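Vilton Community Food Share
Frequently Asked Questions

The Vilton Community Food Share provides fresh fruit, vegetables, and pantry goods to households in Vilton and Wiltodcombe. The answers on this page apply to both sites unless stated otherwise.

GENERAL

Who may use the Food Share?
Any person living in Vilton or Wiltodcombe may register. Proof of income is not required. Applicants are asked to show one document with a current local address, such as a utility bill, a lease, or a letter from a school.

Is there a charge?
No. Registration and all food items are free of charge.

How do I register?
Registration forms are available at the front desk of either site and may be completed in person or returned by mail. A membership card is issued the same day when the form is handed in at the desk. Households that speak a language other than English may ask for an interpreter by telephone — please allow extra time for this.

How many households does the program serve?
At the close of the last program year, 2,447 households were registered across the two sites.

How often may I visit?
Each household may visit twice a month. Members who have missed a visit may not carry it over to the next month. Exceptions for illness or a recent birth are handled by the member services office.

May another person collect food for me?
Yes. Please give that person your membership card and a signed note. One person may collect for no more than 2 households on the same day.

FRESH PRODUCE

What kinds of fruit are offered?
The selection changes with each delivery. Apples and pears are the most regular items in the fall. Mangoes and other warm-weather fruit come through our wholesale supplier, Sisodia, and are offered when the price allows.

How is the fruit set out?
Fruit is placed in open shelving at a height most visitors can reach. Members choose their own pieces, up to the limit posted for the day.

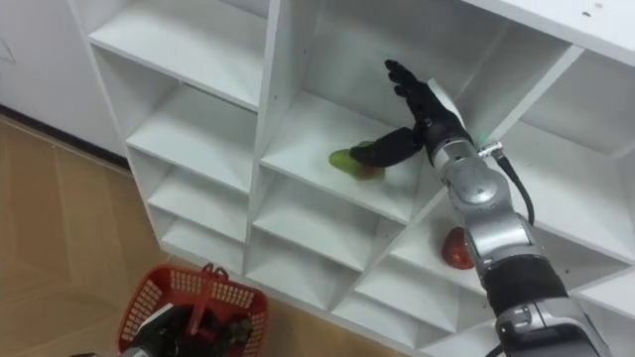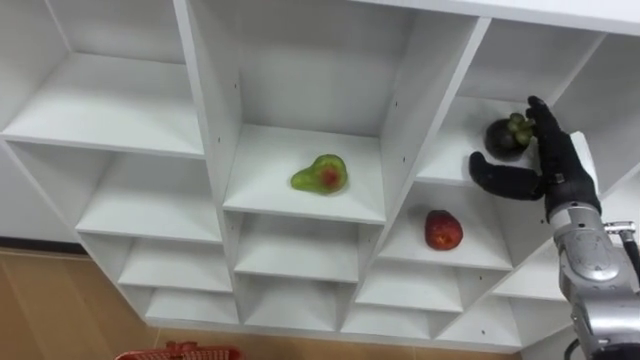

Pears may be green when they are chosen.
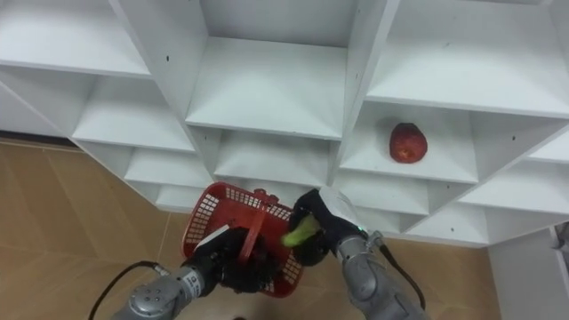
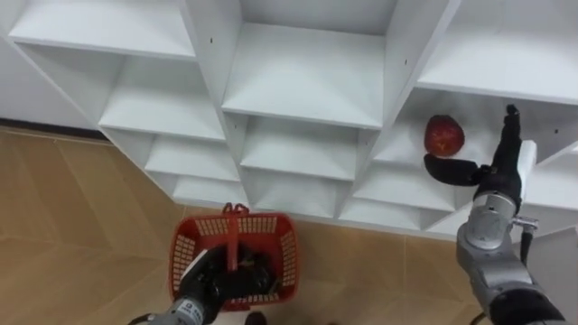

How do I tell whether a mango is ripe?
Color is a poor guide, as many kinds stay green when they are ready to eat. Press the fruit gently near the stem. A ripe mango gives a little under the thumb and often has a sweet smell. A firm one should be left on the counter for several days and moved to the refrigerator once it softens.

How should I store pears and apples?
Pears ripen best at room temperature and should be checked daily at the neck. Apples keep longest in the refrigerator, in a drawer of their own if possible. Ripe apples give off a gas that speeds the ripening of nearby fruit — useful for a hard pear, less so for lettuce.

Should fruit be washed before it is put away?
Please wash fruit under cool running water shortly before eating. Washing it earlier leaves moisture on the skin and may shorten its life. Soap should not be used.

May I return an item I cannot use?
Fresh items cannot be taken back once they have left the building. Sealed pantry goods may be returned to the desk before the date printed on the package.

DONATIONS

Can I donate fruit from my own trees?
Yes. Home-grown fruit is accepted at the Vilton site on weekday mornings. It should be clean, whole, and free of mold. Windfall fruit cannot be accepted. Donors with more than 10 boxes are asked to call ahead so that cold storage can be arranged.

Do you accept home-canned goods?
No. State rules do not allow the Food Share to hand out food canned in a private kitchen.

How are cash gifts used?
Cash gifts pay for produce, cold storage, and delivery. Gifts of $2,000 or more may be directed to a single purpose by written agreement with the director, Ertuğrul Demirtaş. A receipt is mailed for every gift.

Does the Food Share work with local businesses?
Yes. The Ustar bakery supplies bread to the Wiltodcombe site, and other businesses give goods or delivery time. Businesses wishing to take part should write to the director's office.

CONCERNS AND CONTACT

Whom do I contact about a food allergy?
Please speak with Müzeyyen Güneş, member services manager, before your first visit. Ingredient lists for packaged items are kept at both front desks. Members with severe allergies may ask for a separate packing table.

How do I make a complaint?
Complaints may be made in writing or in person at either site. A written reply is sent to every member who gives a mailing address. Making a complaint does not affect membership in any way.

This page was last reviewed on October 17, 2023.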